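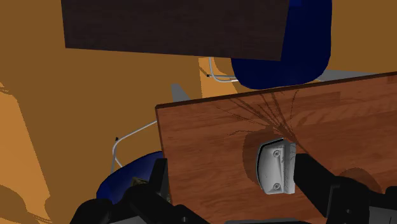

Alte Holztischplatte auffrischen: Schleifen, Ölen, Abwarten

Es gibt Tische, die kauft man, und Tische, die bleiben irgendwann einfach bei einem stehen. Um die zweite Sorte geht es in dieser Anleitung. Sie haben Wasserringe, Kerzenwachs in den Fugen und eine Stelle, an der jemand vor langer Zeit ohne Unterlage Käse geschnitten hat. Massives Holz verzeiht das. Furnier verzeiht bis zu dem Moment, in dem man mit dem Schleifer durch ist, und danach nie wieder.

Deshalb zuerst der Blick auf die Kante. Läuft die Maserung von der Fläche über die Stirnseite weiter, ist es höchstwahrscheinlich Vollholz. Sieht die Kante aus wie aufgeklebt, ist sie vermutlich aufgeklebt. Bei Furnier bitte nur von Hand und nur mit feinem Papier arbeiten, oder gleich zum Möbelwachs greifen und den Rest als Charakter verbuchen.

Was man braucht

Schleifpapier in den Körnungen 80, 120 und 180
Schleifklotz oder Exzenterschleifer
Staubmaske, auch wenn man damit albern aussieht
Hartöl, für einen Esstisch reicht meist eine kleine Dose
fusselfreie Lappen, mehr als gedacht
Staubsauger mit Bürstenaufsatz

Ich nehme das Hartöl von Drulitz, weil der Laden in Irkgate nichts anderes führt. Es riecht nach Leinöl und Turnhalle, zieht aber ordentlich ein. Wer Auswahl hat, achtet darauf, dass das Öl für Tischflächen mit Lebensmittelkontakt freigegeben ist.

Schritt 1: Reinigen

Wachsreste mit einem Kunststoffspachtel abheben, dann die Platte mit lauwarmem Wasser und einem Spritzer Neutralseife abwischen. Nebelfeucht heißt nebelfeucht und nicht Hochwasser. Über Nacht trocknen lassen. Wer auf feuchtem Holz schleift, bekommt kleine graue Würste und schlechte Laune.

Schritt 2: Schleifen

Immer mit der Faser. Quer geschliffene Kratzer sieht man erst nach dem Ölen, dann allerdings aus dem Nachbarzimmer. Mit Körnung 80 beginnen, aber nur, wenn alter Lack oder tiefe Flecken herunter müssen, sonst gleich mit 120. Der Exzenterschleifer wird langsam und ohne Druck geführt; bei meinem alten Sidener stelle ich 4000 Umdrehungen ein, darüber wird er beleidigt und frisst Kreise ins Holz.

Nach jeder Körnung absaugen. Das ist langweilig und leider wichtig: Ein einziges grobes Korn unter dem feinen Papier macht die Arbeit der letzten halben Stunde zunichte. Die Kanten zum Schluss von Hand brechen, zwei leichte Züge genügen.

Dunkle Ringe, die nach dem zweiten Schliff noch da sind, sitzen tief. Man kann ihnen mit Oxalsäure nachstellen (Handschuhe, Brille, offenes Fenster) oder eine Obstschale daraufstellen. Ich besitze inzwischen mehrere Obstschalen.

Schritt 3: Ölen

Öl dünn auftragen, mit dem Lappen in Faserrichtung verteilen und rund 20 Minuten einziehen lassen. Matte Stellen bekommen noch etwas nach. Danach kommt der Teil, den fast alle abkürzen: den gesamten Überschuss abnehmen, bis der Lappen trocken über die Fläche gleitet. Was stehen bleibt, wird klebrig und sammelt zuverlässig Krümel, Katzenhaare und Sarıgül-Servietten vom Imbiss um die Ecke.

Nach 6 Stunden ganz leicht mit einem feinen Pad darübergehen und die zweite Schicht auftragen, wieder dünn, wieder abnehmen.

Wichtig: Ölgetränkte Lappen können sich selbst entzünden. Also flach im Freien ausgebreitet trocknen lassen oder in einem verschlossenen Metallbehälter mit Wasser aufbewahren. Zusammengeknüllt im Mülleimer haben sie nichts verloren.

Schritt 4: Abwarten

Nach vier Tagen darf man vorsichtig wieder daran essen, voll ausgehärtet ist die Fläche je nach Öl und Raumtemperatur erst deutlich später. Bis dahin keine heißen Töpfe, keine nassen Gläser und keine Bastelnachmittage. Im Mai geht es mit offenem Fenster spürbar schneller als im Winter neben dem Wäscheständer.

Pflege

Feucht abwischen, trocken nachwischen, Rotwein sofort. Einmal im Jahr eine dünne Schicht Öl, bei viel Betrieb auch zweimal – trockene Stellen erkennt man daran, dass ein Wassertropfen nicht mehr abperlt. Scheuermilch und Mikrofasertücher bleiben im Bad.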